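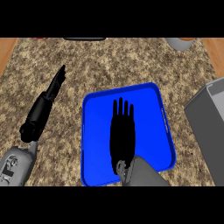 14 December 2025

I have been meaning to write about the dance school portraits since September, when the booking first came in, and now that the last of the prints have gone out I finally have an evening free and a pot of tea to go with it.

The school is the one on the hill in Clanville, above the old Panganiban bakery, and they wanted a portrait of every pupil for the programme of their winter show. I had only ever done weddings, christenings and the odd author photo before this, so I said yes very quickly and then worried about it for a fortnight. Dancers know exactly what their feet should look like. I do not! The teacher was kind enough to stand behind me for the whole of the first afternoon, calling out knees and elbows, and I learnt more from her than from any of the books on my shelf.

We had 13 minutes with each child, which sounds generous until you take off the hair grips, the lost shoe and the mum who would like one with the little brother in it too (I always say yes to the little brother). I kept the lights very plain, one big soft one by the window and a white sheet on the other side, and left them there all day. Moving lights about makes small children restless, and it makes me restless as well.

By the end of it I had 3860 pictures on the computer. I know. My husband put his head round the door, looked at the number and went away again. I cut them down to around 600 over a couple of long evenings, and then the families chose from those. The favourites were hardly ever the ones I would have picked. I loved the serious faces, all chin and concentration, and the parents nearly always went for the one just afterwards, when the pose had been let go and somebody was laughing.

The prints are on the Riltia matt paper, which I have grumbled about before for being slow to arrive, but the skin tones are lovely on it and it doesn't show fingerprints - a real help when it is going to be passed round a whole row of grandparents. The show itself is called Nikira, and I have been promised a seat near the front.

If you are one of the Clanville families and your envelope hasn't reached you yet, do send me a note through the contact page. I still have three here without a surname on them, and I would love to get them home before Christmas.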